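Two hands and a tube of toothpaste: Karthik Roy on the Trullik build

May 2, 2022

Karthik Roy answers the door with a hex key between his teeth. Shed's out the back, past the bins. He's been in there since breakfast, he says, and hasn't had any.

The build is called Trullik. Two arms, two hands, one operator. It lives at Fimbridge, the shared workshop he joined in August, but the wrist electronics come home with him most weekends and get fixed on a bench next to the lawnmower. That's what he's doing today. Solder, tea, a radio that only gets the cricket.

"I wanted to build something that could open a jar for my dad," he says. "That was the whole plan. Then you find out a jar is about the worst thing you could've picked."

So, toothpaste.

"Flip-top caps are great. Small, a bit springy, you need one hand to hold and the other to poke. And the tube squashes. Grip too hard and you've got paste all over the table, too soft and it swings round when you push the lid. Everything I get wrong shows up straight away."

He's spent 2581 dollars so far. He knows the figure because his partner asked, and he had to go and add it up. The hands were the biggest chunk, 1245 for the pair, second hand, from a bloke at a company called Clarkero who was clearing out a store room. One of them had a dead finger. Took him three weeks to find the break in the cable.

"I'd do that again though. New ones, forget it. I'm not a lab."
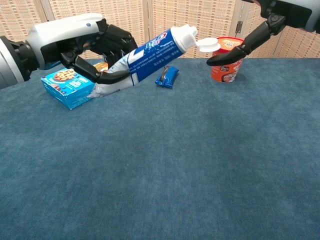

Trullik at Fimbridge, left hand on the tube, right finger beside the open lid.

Karthik drives it himself for now. He wears a pair of gloves, he moves, the arms move. There's a lag, and he's a bit touchy about it. Software is a thing called Soomro that he and one other member wrote over the winter, mostly at night, and it throws away more commands than he'd like.

"You learn to move like you're underwater. People come over and have a go and they wave their arms about like normal people and I have to hit the stop button."

How often does he hit it?

"Ask me somthing else."

The cap is the bit he wants to talk about. Holding the tube he's mostly happy with. He brings one finger in under the body and the others down on top, back near the crimp, and lets the thing crumple a bit. Closing the lid is fiddlier. The fingertip is rounded and smooth and it slides off. He's tried heatshrink, balloon rubber, a dab of silicone. Silicone was best but it peels.

"Dad reckons I should use the thumb off a washing-up glove. I haven't tried it yet. He's probably right, he'll be unbearable."

His rule is 300 tries at any one job before he's allowed to change the hardware. He broke it twice on the cap. The jar is meant to get 500, when he gets back to the jar.

And the snacks on the table? He laughs. Test objects, all of them, in theory. A box, a packet, a paper cup, they each want a different sort of grip. The biscuits are next in line after the toothpaste.

What does the rest of the workshop make of it? Mostly woodworkers at Fimbridge, he says, and a couple of people fixing bikes. They were polite about it at first. Now they bring him things. A stapler, a lemon, a padlock with the key in it.

"The padlock I had to say no to. Maybe next year."

He's got the wrist board open while he's talking, and there's a connector he doesn't like the colour of. He wiggles it. The radio cuts out, which seems unrelated, but he stops and looks at it for quite a while.

Would he sell one, if someone asked? Someone has asked, apparantly. He told them to come and put the gloves on first. They haven't been yet.

"I'd want it to do the jar. I'm not giving anybody a two and a half grand toothpaste holder."

Then the connector comes off in his fingers and he says a word we won't print, and goes looking for the good pliers.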